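Home | Benches | Training | Service | FAQ | Contact

Buying a bench arm: questions we get from schools and small shops

Last updated 6 July 2019

These are the questions that come in most often at Triststead before an order is placed. If yours isn't covered, write to Edin Tomić in sales. For anything to do with installation, ask for Spyros Kadrić.

What comes in the standard bench package?

The arm, its controller, the teach pendant, one two-finger gripper, a perforated table and a work board that bolts to it. A set of colored wooden blocks is included for first exercises. The computer is not included, and neither is the guard screen.

Do we need to buy the table from you?

No. Plenty of customers already have a bench that will do. It has to be level, it has to be heavy enough that it doesn't walk when the arm stops hard, and you need to be able to drill it or bolt through it. If you aren't sure, send us the dimensions and the material of the top and we'll tell you yes or no before you pay for anything.

How long from order to delivery?

Allow six weeks. Orders placed in May take longer, as most of the schools we supply are spending what is left of the year's budget at the same time. We give a ship date in writing once the deposit clears.

What should we budget beyond the purchase price?

Freight is quoted separately. After that, plan for spare gripper fingers, a replacement cable set at some point, and staff time. The last one gets left out of nearly every budget we see. Somebody has to learn the software and somebody has to look after the bench, and it is usually the same person. Put those hours on paper before you apply for funding.

If your building needs a new circuit or an air line, get that price from your own electrician or fitter. We don't estimate building work.

Is the gripper a consumable?

The gripper body is not. The fingers are. Beginners drive them into the board, and the fingers are made to be the part that gives. We suggest ordering three spare pairs with the arm so that you aren't paying freight on a small box later. Part number 633 fits all benches sold under the Mormont name. Older Obradović benches use a different mount, so check the label on the wrist before ordering.

Can we start with a used arm?

Yes, and for teaching it can make sense. Ask the seller for the service record, the controller version and the date of the last calibration. Without the controller version we can't tell you whether our software will run on it. We don't cover used arms bought elsewhere, but we will inspect one for a fixed fee.

What does the service contract include?

One visit a year, calibration, phone support and software updates for 52 weeks from the date of installation. It doesn't cover fingers, cables damaged by pinching, or collisions. You can buy the first year with the arm or add it within the warranty period. After the warranty has run out we have to inspect the bench first, and you pay for the inspection.

Can payments be split over two budget years?

Usually. The deposit can be invoiced in one year and the balance in the next. Tell Edin at the quote stage, because the paperwork can't be changed once the order is in.

Do you offer leasing?

Not directly. Ditamska handles leases on our benches and sets its own terms. We supply the equipment and the training either way.

What kind of work can we expect in the first month?

Simple picking and placing on the board. Most groups begin with one block and two fixed positions, then add more shapes and let the learners work out the approach height and grip for each one. Cubes are the easiest. A star or a triangular prism takes more thought about where the fingers go. If you are planning to buy a vision system, wait until this part is going well, then ask for a separate quote. 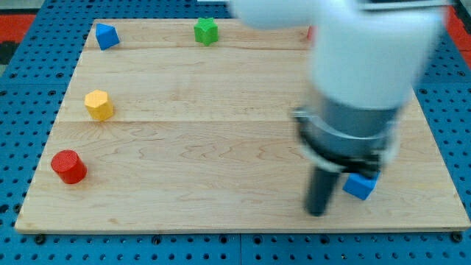 Can we see a bench before we order?

Yes. Visits to the Triststead workshop are free and take a morning. Bring the person who will be running the bench, and bring a sample of any part you want to handle later on. Dates are arranged by email with Spyros.

Shares: 6 | Comments: 3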